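Jornada de puertas abiertas en Vidach: crónica de un aficionado a las papelerías

Hay gente que viaja para ver catedrales. Yo cogí dos trenes y un autobús hasta Amthorpe para ver mesas con rotuladores, y encima pagué la entrada: 12 euros, café incluido. El café merecía un descuento.

Vidach abre sus talleres al público una vez al año, en noviembre, y la visita la llevaba Mairéad Hegarty, una mujer con mucha paciencia y muy poca voz, mala combinación para un grupo de 16 personas con abrigo. De la primera sala solo entendí la cifra 3000, que repitió dos veces con orgullo. Sigo sin saber de qué.

Lo mejor vino después, en la sala de las mesas grises. Uno espera grandes cosas y se encuentra con material de escritorio, puesto con la solemnidad de un museo arqueológico. Me quedé un buen rato delante de una de ellas mientras los demás avanzaban hacia las galletas.
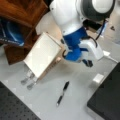
Rotulador negro y caja blanca sobre la mesa gris.

El rotulador me pareció sobrio, con su capucha negra y su banda más clara a media altura, un modelo que habría aprobado mi padre. La caja tiene más misterio: tapa blanca, lateral tirando a beige y unas marquitas impresas que no conseguí leer ni entrecerrando los ojos. Pregunté qué decían. Mairéad me remitió a Colm Foley, y Colm Foley estaba comiendo.

El recorrido acaba en la tienda, cómo no. Una libreta Miettinen de 500 hojas pesa lo que un gato adulto y ahora vive en mi mochila. También tenían carpetas Tarnmont, pero el autobús de vuelta salía en diez minutos y la cola no se movía.

Si vais, llevad calzado cómodo y el café de casa. El guardarropa está en la segunda planta y cierra antes que la visita.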